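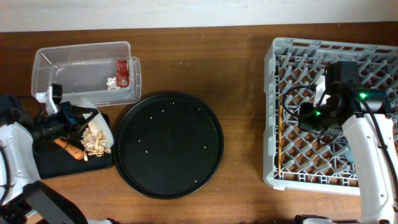 Irnach segmentation

Irnach segmentation is a method in robot learning for dividing long recordings of two-armed manipulation into shorter pieces before a control policy is trained on them. Each arm is given its own series of cuts, and a cut on one arm need not coincide with a cut on the other. The method was described by Hubert Kaufmann and is named after Irnach, where the first recordings were made. It is used mainly for household sorting and clearing tasks, in which the arms work side by side on separate objects for much of the time and share an object only now and then.

Background

Policies trained by imitation learn from demonstrations in which a person steers the robot through the task. A clearing task, such as moving dishes, utensils and scraps from a tray to a rack and a bin, contains many small actions in no fixed order. When a whole demonstration is used as one training sequence, the policy tends to copy the order of the actions along with the actions themselves, and it performs poorly if an object is met earlier or later than usual.

Earlier methods cut the recording at points where both arms were nearly still. This works for one arm. With two arms such points are rare, as one arm usually starts to reach while the other is still placing. The resulting pieces are long and uneven, and some demonstrations contain no usable cut at all.

Method

The input is a record of joint positions, gripper openings and camera views, sampled at 30 Hz. Segmentation has three stages.

Event marking. For each arm the gripper opening is smoothed and searched for closings and openings. A closing that meets resistance before the fingers are fully shut is marked as a grasp. An opening that follows a grasp is marked as a release. Closings without resistance are kept as failed grasps and are not discarded, so that the policy also sees how a demonstrator tries again.

Cut placement. Between a release and the next grasp by the same arm, a cut is placed where the gripper is furthest from every surface touched in the two neighbouring pieces. The speed of the other arm plays no part in this choice.

Linking. Where both grippers hold the same object, the two series are tied together and no cut is allowed on either side until one gripper has let go. Kaufmann calls such a stretch a clasp. Clasps are found by comparing the distance between the grippers over time. If it stays constant while both arms move, a shared object is assumed.

Each piece is then given a short text label naming the object and the place where it was set down. During training, the policy for one arm receives its own label and the current label of the other arm. It does not receive the position of the piece within the demonstration.
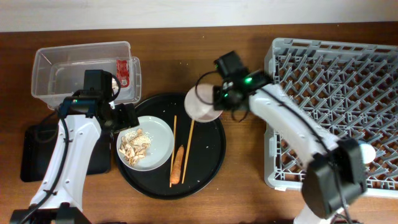 Page last changed: April. Change made: section on results revised.

Results

The main test set, known as Randetska, holds 862 demonstrations of clearing and sorting with kitchen items. Two policies of the same size were trained on it, one with still-point cuts and one with Irnach segmentation. The second completed more trials when the items were laid out in an arrangement absent from the training data. In familiar arrangements the difference was small.

The gain was largest for thin objects, chopsticks in particular. These are often grasped at the second or third attempt, and still-point cutting had tended to place a boundary in the middle of the attempts. Plates showed little change. Loose food and peelings were handled badly by both policies, as the event marker often fails to register a grasp on soft material.

A later study at Dekberg repeated the comparison with grippers of a different shape. The threshold for resistance had to be set again by hand, after which the ranking of the two policies was the same.

Limitations

The method depends on gripper signals and is of little use for actions without a grasp, such as pushing, wiping or tipping. Tipping a container gives one long piece from grasp to release, although a human viewer would divide it into lifting, pouring and setting down.

False clasps occur when two separate objects are carried in parallel at a steady distance. In the Randetska set these were removed by checking the wrist camera views. The check is slow and has not been automated.

The distance rule for cut placement also assumes that contact surfaces are known. For a rack with an open grid this is only partly true, as the fingers may pass through a gap without touching it. Kaufmann's version treats the rack as a solid block, which moves cuts slightly higher than necessary.

Variants

The Paredes variant replaces the resistance test with motor current and adds a minimum piece length of 2 seconds. Shorter pieces are joined to the one that follows. It needs less tuning and is the usual choice for grippers without finger sensors, but it loses most of the failed grasps.

A four-label form, in which each arm also receives the next label planned for both arms, reduces waiting at the rack when the arms approach it together. It requires a separate planner.

See also

Imitation learning
Bimanual manipulation
Action segmentation
Teleoperation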